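Sylvie Marchand
Thread on repainting the hallway, as a few people asked how it went. Long one, sorry.

Sylvie Marchand
We moved to Letorstead in June. The hall runs from the front door to the kitchen and has one small window over the stairs. It had been painted magnolia by every owner before us, judging by the layers I found behind the radiator.

Sylvie Marchand
I wanted something darker. The usual advice is to paint a dark hall white to brighten it up. I did that in my last flat and it looked grey for most of the year, so I wasn't going to do it again.

Sylvie Marchand
First job was washing the walls. Sugar soap, two buckets, old towels on the floor. It took a whole morning and the water went the colour of tea. Rinse it properly. I skipped a patch by the meter cupboard and the paint peeled off there with the masking tape.

Sylvie Marchand
Then filling. There were screw holes all the way up the stairs from someone's picture collection. I put the filler on slightly proud, left it overnight and sanded it the next day. Wear a mask for this bit and shut the kitchen door.

Sylvie Marchand
Samples next. I bought 6 little pots, which was too many. The greens looked like a hospital by teatime. The dark blue was lovely but my other half said it felt like walking into a cupboard, and he had a point.

Sylvie Marchand
That left the browns. I know brown has a bad name. My gran in Jollodcombe had a brown hall, brown stairs and a brown phone on a brown table, and I loved that house, so I may be biased. 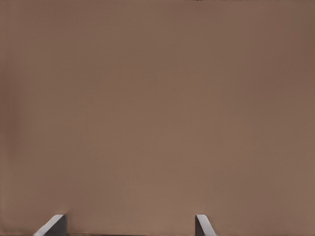 The sort of brown I mean. Flat, matt, nothing shiny.

Sylvie Marchand
A few things I learned about brown. Go by the undertone. Some turn pink under a warm bulb and some turn green next to a cream ceiling. Paint your samples on lining paper and move them about — don't put them straight on the wall like I did, or you end up sanding the edges off.

Sylvie Marchand
Look at them at 7 in the morning and again after dark. Ours gets the light first thing and then very little, so the evening colour was the one I chose by.

Sylvie Marchand
Cost, for those who asked. Paint came to £64, and that was with a trade discount from Kowalchuk on the ring road. You have to ask for it at the till. Brushes, filler, tape and a new roller were another £42.

Sylvie Marchand
The roller was a Rolis, short pile. It didn't spatter much and it washed out fine. The pole that came with it was useless on the stairs, it kept unscrewing itself, so I borrowed one from my neighbour.

Sylvie Marchand
It needed 2 coats, plus a third round the window where the old magnolia kept showing through. Leave it the full time on the tin between coats. I got impatient above the front door and dragged half of it off again.

Sylvie Marchand
Stairs were the worst part. I hired a proper stair platform for the high wall. Please don't do the ladder and plank thing, my uncle did that and was in plaster until Christmas.

Sylvie Marchand
Woodwork is still to do. I'm thinking off-white for the skirting and the same brown on the inside of the front door, but the door sticks and needs planing first. If anyone near Letorstead knows a joiner who answers the phone, please send me a message.

Sylvie Marchand
Someone's asked about scuffs. Yes, matt marks easily. We've had a pushchair wheel down it already. I kept what was left in the tin in a jam jar, with the paint name written on the lid, and I go round with a small brush when I can be bothered.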